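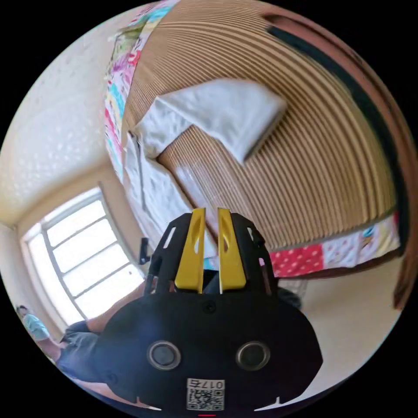 250 words

Fatemeh Ghasemi had folded sheets at the Gilside laundry for 16 years before Hultard bought it. In September they took out the long tables. Those who stayed on were given yellow-fingered grippers and sent out to bedrooms in Lillville, to fold on real beds so that the machines could learn from it.

"Don't use your hands," said Tạ, who ran the shift. "Only what the gripper can do."

It was harder than it looked. Her own fingers knew where a hem was. The gripper's didn't, and she had to watch the cloth the whole time, the way she had in her first week. She pinched the edge and began again. 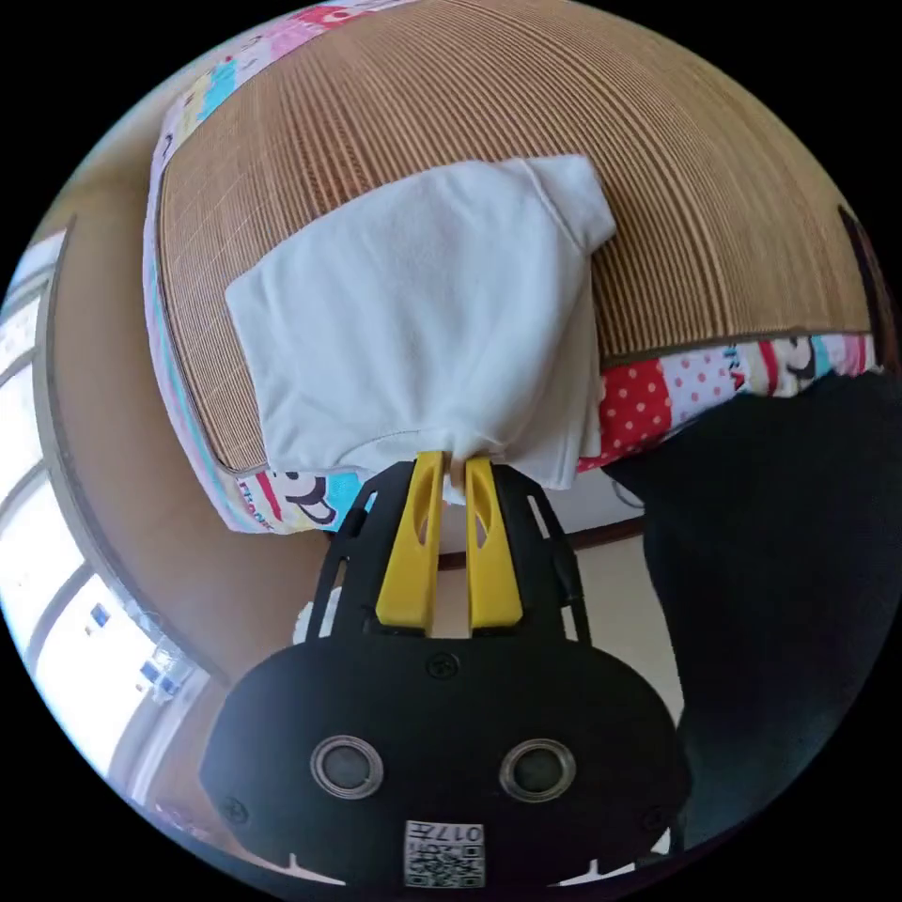
The Rate

At the laundry the pay had gone by weight. Now it went by the fold, and a fold only counted if it was clean from start to finish. Tạ marked them on a tablet. Towels were quick. Sleeves were not - a sleeve could cost you three tries.

"Do you miss the tables?" Fatemeh asked him.

"I miss the radio," he said.

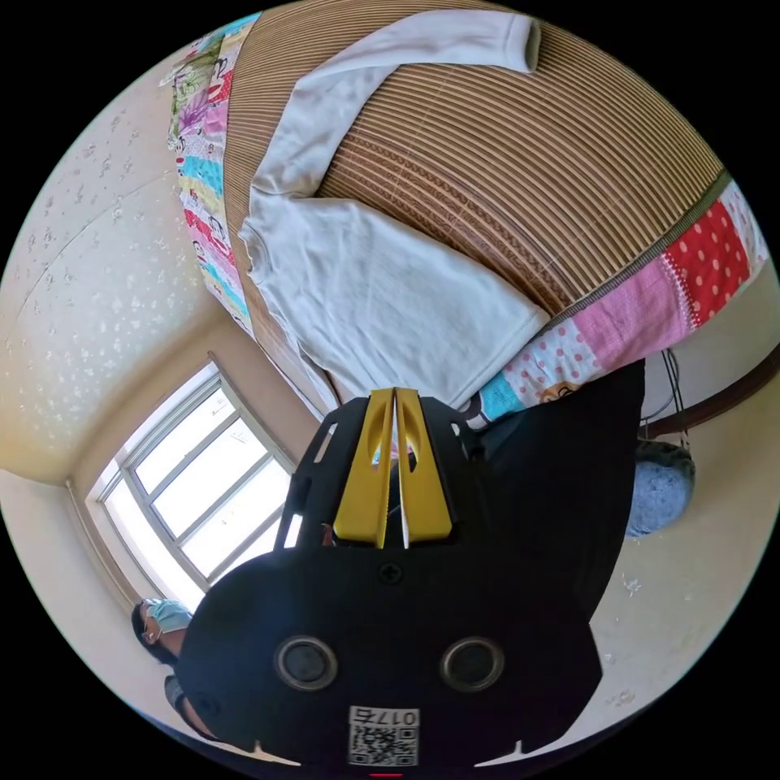
114 words to go

She did the sweatshirt last. The woven mat made things slide, so she went slowly, one arm and then the other.

At four Tạ said the first machine was going in at Gilside, on the night shift. It would do flat towels to begin with.

"Whose way does it fold?" she asked.

"Everyone's. They mix them up."

She always turned the left side in first. Her mother had done it that way. She thought about asking if that would show, but he was already packing up the tablet, and there was a bus to catch.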